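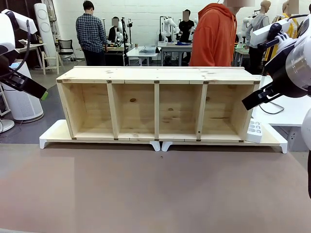

Pine cubby shelf: leave it bare or finish it?

tilahun_16
Posted Sunday
Finally have the four-cubby pine shelf up on its white plastic base and I love it! Bare wood everywhere, little knots and all. Only thing in it so far is the small white power strip, standing upright in the right-hand cubby near the front. I want that one for charging phones and the other three for mail, keys, whatever. Do I need to oil it first?

Dedau
Posts: 1382
Oil it, yes. Raw pine grabs every greasy fingerprint, and you'll be reaching in there daily. Two thin coats, a day apart – and take the power strip out before you start (please).

ekunham
Posts: 2326
Disagree with Dedau. Mine has been bare for years and I like how it yellowed. A quick rub with fine sandpaper takes care of the marks. I'd worry more about the strip, I'd lay it flat against the back so plugs aren't sticking out the front.

Dedau
Yellowed is one word for it, lol.

Đức Vũ
Upright is fine if you stick it down. I'd drill a cord hole in the back panel though, low in the corner. And is the base screwed on? It's longer than the shelf on the right, so you could slide things over a bit.

tilahun_16
Not screwed, no. Kind of like having that extra bit at the end! Going to try oil on the underside first and see.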